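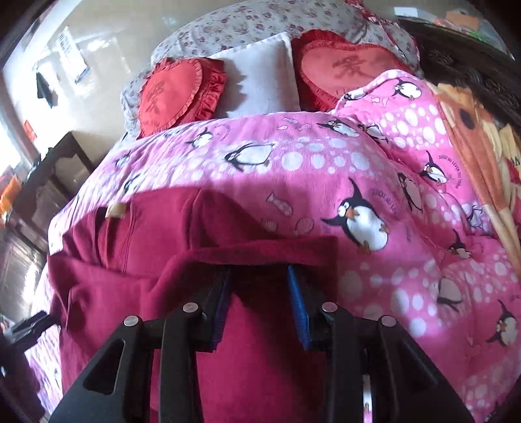 Home Guides Live Events Newsletter About

How to Moderate a Panel Without Becoming the Fifth Panelist

You have been asked to moderate because somebody believes you are organized. Let them go on believing it.

Call every guest the week before. Seven minutes each is plenty. Ask what they're tired of being asked, then cross those questions off your list, including the one you were proud of.

Write 16 questions and expect to use seven. Put them on cards. A phone will light up with a text from your mother just as the deputy mayor gets to the budget.

Keep introductions to two sentences. The audience has the program and can read about the fellowship.
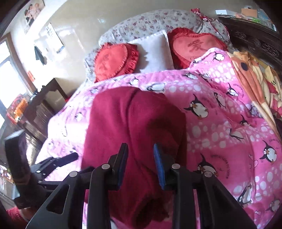
Maroon fleece blanket on a pink penguin quilt.

When a guest runs long, lean forward and breathe in. Most people stop. For the rest, say their name, thank them, and turn to someone else before the thank-you is over. Clotilde Renaud once did this to a retired senator at the Oda forum and he thanked her back.

Take audience questions from a handheld mic that you or a runner keeps hold of. Once it changes hands, you are hosting a different event.

End on time, even if it's finally getting good. The Saturday crowd has parked at a meter.

Related
Booking Guests Who Will Show Up
Baiba Petrauskas on Live Captioning
What Goes in a Run of Show

Last updated: June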